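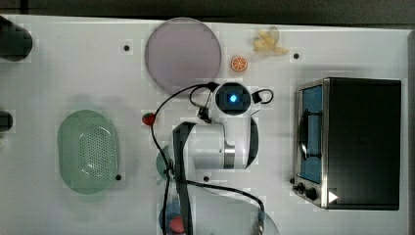
The Arm That Went On Without Looking

4 min read

On run 214, the robot at Lerketti picked up nothing, carried it across the table, and put it down in the colander with great care. Then it went back for more.

It did this for 21 minutes. According to the log, every trip was a success. The strawberry, which was the point of the exercise, stayed where somebody had put it that morning, and the arm came closer to the toaster oven on each pass until it leaned on the door hard enough to shift the whole oven. At that point Karla Galindo looked up from her lunch and hit the stop button.

"I thought somebody had dropped a chair," she says. "I wasn't even mad until I read the log. It was so pleased with itself."

Lerketti makes software called Cokitus, which is supposed to let a robot arm tidy a kitchen it has never seen before. To practice, the company keeps a table of toy food, with real dishes and a real oven, and lets the arm loose on it all day. Things get knocked over, and bananas go places bananas shouldn't. Most of these mishaps are filed under a tag called "oops," which has 800 entries and its own color on the office dashboard. Run 214 was moved out of "oops" by the afternoon.

Dario Sala, who runs the hardware side, found the first half of the answer in a cable. The arm sees through a camera on its wrist, and the cables that serve the wrist have to be long enough to let it turn. Over several weeks in March, one of them had been tugged a little at the end of every long reach. The plug was still in its socket. It just wasn't in far enough to carry a picture.

A camera that stops sending pictures ought to be a dull problem. The software notices, the arm freezes, somebody pushes the plug back in and goes to get coffee. Lerketti had a check for exactly this. If no new picture showed up within 50 milliseconds, the arm was to stop where it was.

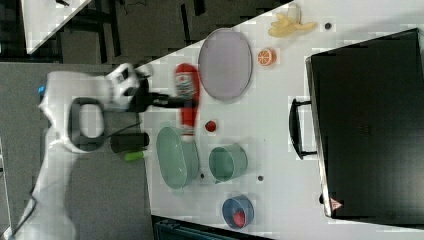

The trouble lay in the word "new." Between the camera and Cokitus sits a small program called Jeon, whose job is to smooth over hiccups. When a picture went missing, Jeon helpfully passed along the last good one with a fresh time stamp. It was meant to cover a gap of a frame or two. Someone had planned to put a limit on it, and there is a comment in the code to that effect, with a smiley face.

So the safety check asked whether a picture had arrived, and a picture always had. Cokitus studied a strawberry sitting in plain view, closed the gripper, and checked whether the job was done by consulting the same frozen view. The success test was written for speed, and it mostly asked whether the fingers had closed and opened again in the right order. They had, beautifully.

The creep toward the oven took longer to explain. Irén Antal, who wrote much of the motion code, worked out that the arm had been making small corrections, each one meant to bring the strawberry closer to the middle of its view. The view never changed, so the corrections kept adding up. "It was steering," she says. "You have to give it that."

Nobody was hurt, and the oven has a scratch. It was unplugged, as it always is during runs. But the arm had a force limit that should have stopped it well before the oven moved, and this part makes the people at Lerketti talk more quietly. The limit had been raised in March, when the arm kept halting every time it brushed a squeeze bottle. It was raised for an afternoon. The afternoon had been going on for weeks.

Adelmo Testa, an outside safety engineer at Britemden, was brought in to read everything, and he did, with a pencil. His report is dated Apr 14, 2021, and its longest section is on the force limit. He gives the cable one paragraph.

"Plugs come loose," he told me. "I have no quarrel with the plug."

The fixes are plain enough. Jeon can now repeat a single frame, after which it has to admit it is blind. The cable is clamped before the wrist. Any change to the force limit wipes itself out when the arm is switched off, and the current number is taped to the monitor in large type, in case the software has views of its own.

Rosario Pagano, who founded the company, wanted the run kept in the training demos as a cautionary tale. Galindo wanted it deleted. They settled on keeping it under a new tag, which at last check had two entries. The second was also the plug.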